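Slides 1–4, freight claims session, 08/01/2019. Speaker: Farhad Akbari. Keep to 10 minutes.

## Slide 1: Scope

- Palletized parts only, Sadska to Trerkasmont lane.
- Say up front: parcel claims are Elaheh's talk.
- 3706 shipments in the data set, 58 with a damage claim.
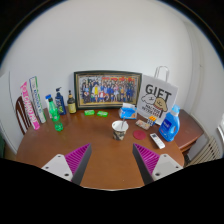
## Slide 2: Where claims fail

- Delivery receipt signed clean, damage reported later.
- No weight recorded at origin. Dorkeo terminal now weighs every pallet; Hassanpour does not.
- Pause for questions on concealed damage.

## Slide 3: Packing

- Drain fluids, cap open ports, bolt to the skid.
- Two straps minimum, crossed. Skip the strap rating table if short on time.
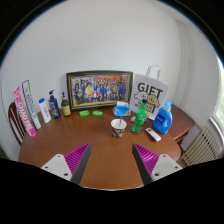
*Round table, household items along the back.*

## Slide 4: Changes from April

- Photos required at pickup and at delivery.
- Claim form goes to Houshang Sharifi, copy to the terminal.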